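May
by Apinya Noiphan

Twenty to nine at night and the school wants us out by nine. Daranee has the laptop on her knees. I have the other one, the slow one, and the bag of chips.

"Run 33," she says. "Go."

I go. The kitchen loads. Granite, plate, tomato, board. The croissant. I hate the croissant. I have never in my life been so tired of a bread.

The task for the Womudberg Cup is simple on paper. Two arms, simulated kitchen, move the croissant from the board to the plate, don't touch the tomato. 50 runs, scored by the judges' machine, no humans allowed near it. Every team gets the same kitchen. Last year Phuthong won with 800 points, and they have matching jackets. We don't have jackets. We have Ladinum, which is what we call our code, because Daranee saw it on a paint can and liked it.

Run 33. Right hand comes in, closes, lifts, opens too early. Croissant on the granite.

"Again," says Daranee.

"It's the thumb."

"It's not the thumb."

It's the thumb. I've been saying it since lunch. The thumb comes across too low and the thing tips. But Daranee wrote the thumb, so.

Mr. Brarkier looks in with his coat on. He teaches chemistry, he only runs the club becuase the last guy moved away. "Ladies. Ten minutes."

"Fifteen," says Daranee, not looking up.

"Ten."

Door. Footsteps. I eat a chip. She opens the grip file, all 136 lines, scrolls, scrolls, stops. Doesn't type anything.

"If it was the thumb," she says. "If."

"Raise it. A little. And slow down the lift."

"We lose time points."

"We don't have any points, Daranee. We have bread on the floor."

She laughs, finally, the first one since we got here. Types two numbers. I'm not allowed to see them, she tilts the screen away. Fine. I lean over anyway. We pause it halfway, right at the grab, like you'd stop a movie to check who's behind the door.
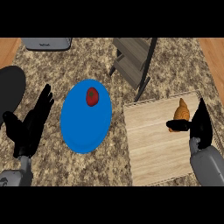 "Well?" she says.

"Well what. Let it go."

"I want to look at it first."

"You've been looking at it since February!"

Out in the hall the lights go off, one bank and then the next. Mr. Brarkier is making his point. I put the chips down and wipe my hand on my jeans. Her finger is on the space bar, not pressing. I think about the jackets. I think about the bus, and how my mother will ask did it work, and I'll have to say which time.

"If it drops," Daranee says, "we don't tell anyone it was the thumb."

"Deal."

"And if it doesnt drop it was my idea."

"Daranee."

"Half my idea."

"Press it," I say, and she presses it, and we both lean in so fast we knock heads.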